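The first thing Parvaneh Kermani did when I came through the door was hand me a damp rag. I'd driven over to talk to her about surfaces — counters, tabletops, the flat parts of a house — and she figured I might as well wipe one while we talked. So I did! If you listen to the recording, there's a squeaky noise under the first ten minutes, and that's me.

Parvaneh has been clearing out, cleaning and resetting other people's rooms for most of her working life. She started in her aunt's rental units, went out on her own, and now runs a little outfit called Saragih with her business partner, Afiq Sinaga (the name comes from his side of the family, and she says she lost the coin toss). They don't do decorating and they don't do deep storage. People call them when a room has filled up and they'd like it back.

"Everybody wants to start with the closet," she told me. "I get it, the closet feels like the big bad wolf. But if you start with the closet, where are you going to put what comes out? On the floor? On the bed? Then it's nine at night and you can't go to sleep."

So where do you start?

"One flat thing. A table, a counter, a desk, I don't care. You take everything off and you wipe it and then it's yours."

I asked if she meant everything, because I have a fruit bowl at home that I think of as basically part of the counter.

"The bowl too," she said. "Especially the bowl. What's under the fruit?"

I didn't want to say. (Batteries. A key. I have no idea what the key opens.)

She works with a rule she calls the bare hour. You clear the surface, you wipe it down, and then for one hour nothing goes back on it. You can go sort the box of stuff you took off, or eat a sandwich, or call your sister, but the surface stays bare. I told her this sounded a little like a punishment, and she laughed so hard that Afiq came in from the back to see what was going on.

"She made me do it with my own desk," he said. "I lasted twelve minutes. I put down a coffee."

"He put down a coffee and a stapler."

"The stapler was for you!"

They go on like this. It's fun to sit in on, though it's murder to transcribe.

Afiq handles the lists and the van, and he's the one who deals with what leaves. When I asked what leaves most often, I was expecting clothes or old magazines, but he said trays. Trays, baskets, dividers, little stacking bins, all the things people bought so they'd get organized. He had one client, Nasrin Alipour, who had a Zetadari drawer set still in its wrapping sitting inside another drawer set.

I called Nasrin afterward to make sure she was okay with my writing that. She was more than okay with it. "Please put it in," she said. "Put in that there were two of them. I'd bought the second because I couldn't find the first."

Nasrin's kitchen was a four-visit job, and she talked about it the way other people talk about a trip. Her main counter had been what she called the airport: mail came in there, school papers, groceries, chargers, her husband's bike helmet. Parvaneh had her carry it all to the dining room, and the two of them stood and looked at the counter, and Nasrin says she got kind of weepy.

"I'd forgotten it had a color," she told me. "We picked that color! We fought about it in the store. And I hadn't seen it in, what, 5 years?"

I brought that line back to Parvaneh, who nodded along like she'd heard it from plenty of people. She has opinions about color, by the way. She likes a pale surface, the warm grays and beiges that people call boring. On a dark counter, she says, you fight with every crumb and every streak of the cloth. On a pale matte one you can see what's there without it yelling at you.

"You get a shadow, you get a speck, fine. It's restful. I could look at a plain beige top all afternoon."

Could she really?

"I have done it. Ask Afiq. He thinks I'm asleep."

We got onto products next, because readers always ask me to ask. She's stubborn about this. She uses warm water, a drop of dish soap and a cotton cloth, then a second cloth with plain water, then a dry one. There's a Furnel spray on the shelf in the back room, and she says it's fine, she just doesn't reach for it. The dry cloth is the step people skip. She showed me how to fold it in quarters so you keep turning to a clean side, and she goes in long straight passes toward herself, overlapping a little, and finishes with one pass along the edge. I'd been going in circles.

"Circles are for your car," she said.

I asked about stains, too. She splits them into the ones you can feel and the ones you can only see. If your fingernail catches on it, it's something sitting on top, and warm water and patience will probably get it. If it's smooth, she leaves it alone and tells the owner to live with it for a month before they do anything drastic. Her friend Shahla Nouri, who refinishes furniture under the name Zelmont, gets a lot of business from people who were drastic.

Shahla turned up for lunch with a pot of rice, so I got to ask her directly. "Sandpaper," she said, before I'd finished the question. "They see one ring from one glass and out comes the sandpaper. Then I get a table with a dip in it. You could eat soup out of that dip."

Her worst one was a writing desk that had belonged to somebody's grandfather. I promised I wouldn't say more than that, but I will say that a belt sander was involved and that she charged $410 and told me she should have charged double.

After lunch we went back to the bare hour, because I still wasn't totally sold. What I really wanted to know was what the hour is for. The wiping I understood. Why the waiting?

Parvaneh took her time with that one. She said that when you put things back right away, your hands do it. The toaster goes where the toaster was. The pile goes where the pile was, only straighter. If you leave it bare for a while, you walk past it a couple of times, the light moves a bit, and you get used to it being that way. Then when you pick up the pile, you feel it as something you're adding.

"And also," she said, "you find the spots you missed."

She's right about that part. I crouched down to look along the one I'd wiped, and sure enough there were a couple of tiny white specks hanging on.
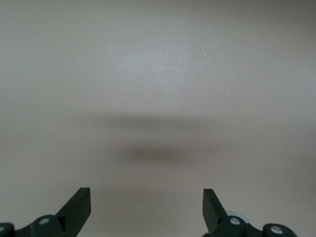
*Pale, matte and bare, apart from a speck or two and a soft shadow across the middle.*

"Leave them," Parvaneh said, when I went for the rag again. "You're in the hour."

So we left them, and I asked her about the clients who don't make it. She said there are lots and she doesn't hold it against them. Some people find a bare surface kind of lonely. She had one man, Arash Arabzadeh, a retired piano tuner, who called her the day after they'd cleared his dining table and said he couldn't eat at it. It was too big. He'd been eating in one corner for so long, with the papers all stacked up next to him, that he felt like he was sitting in a ballroom.

I thought she was going to tell me he got over it. He didn't! They ended up moving the big table out to his daughter's place and finding him a small round one, and he keeps that clear with no trouble. He sends Saragih a card every June, on the anniversary of the table leaving.

"That was a good job," Afiq said. "We did it wrong first, and then it was good."

My last question was the one I ask everybody, which is what their own place looks like. Afiq pointed at Parvaneh and Parvaneh pointed at the ceiling. She lives upstairs, and she keeps six things on her kitchen counter. She listed them for me: kettle, salt, knife block, radio, a plant she was given, and a dish for rings. The plant is on probation.

And the closet?

"Oh, don't open the closet," she said.

I went home and did my own counter that same night. The fruit bowl came off, the batteries went in the drawer with the flashlight, and I wiped it the way she'd shown me, straight passes, dry cloth last. I made it to 4 minutes before I set my phone down on it. I moved the phone, started over, and got to the end on the second try, mostly by sitting in the other room with the TV on.

The key is taped to the fridge now. If anybody in my family recognizes it, please call me.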